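Moving a Student Survey Off Paper: What We Changed and What It Cost in Time

Course project report, 2/23/26

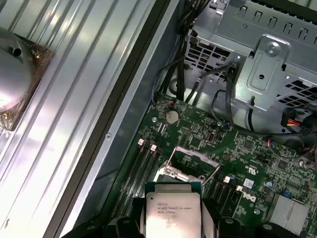 One reader of our first draft asked why the survey had to be moved at all, when the paper forms had worked well enough and students were used to filling them out at lunch. We kept that question in front of us while we wrote the final version, and the answer depends on which part of the survey you look at.

Background

The Skarham lunch survey asks students what they eat at midday, where they get it, and how much they throw away. It has always been a paper form of 2 pages. The forms were typed up by hand into a spreadsheet, and the typing took most of the class time set aside for the project. By the time there were results to talk about, the unit was nearly over.

Our group was asked to build a web form, run it next to the paper form, and compare the two.

What we did

We printed 254 paper forms and handed them out in the cafeteria. The web form was open over the same period and was linked from the student page. The questions were the same and in the same order. The only wording we changed was in the question on leftovers, where "some" and "a little" had been separate choices and people mixed them up.

The web form ran on a school computer. We called the form Garnum and the small program that sorted the answers Jirnumari. The sorting program read both sets, once the paper answers had been typed in, and put them in one table.

To check the typing, we pulled 20 paper forms and had a second person enter them again without seeing the first entry. Where the two did not match, we went back to the form.

Results

Paper forms came back with more blank answers than the web form. Most of the blanks were on the second page, and several students had not turned the sheet over. On the web form, the most skipped question was the open one at the end, which asks for suggestions. Paper did better there. Students who wrote by hand gave longer suggestions, and a few drew small pictures of what they wanted served.

The checked forms showed that most typing mistakes were in the column for drinks. The choices are numbered, and it is easy to slip one row down.

Students who bring lunch from home answered the web form more often than we expected. Students who buy lunch at Żak, the sandwich shop across the street, hardly showed up in the paper forms because they are not in the cafeteria when the forms go around.

Problems

We set a limit of 700 characters on the suggestion box and did not tell anyone. Two answers stopped in the middle of a word. The limit should be shown next to the box or taken out.

We also did not ask for grade level on the web form until the second day, so the early answers cannot be split by grade.

Next steps

We would keep paper for the suggestion question and use the web form for the rest. The drink choices should have letters in place of numbers. The February answers are saved with the class files, along with the blank form and the list of changes.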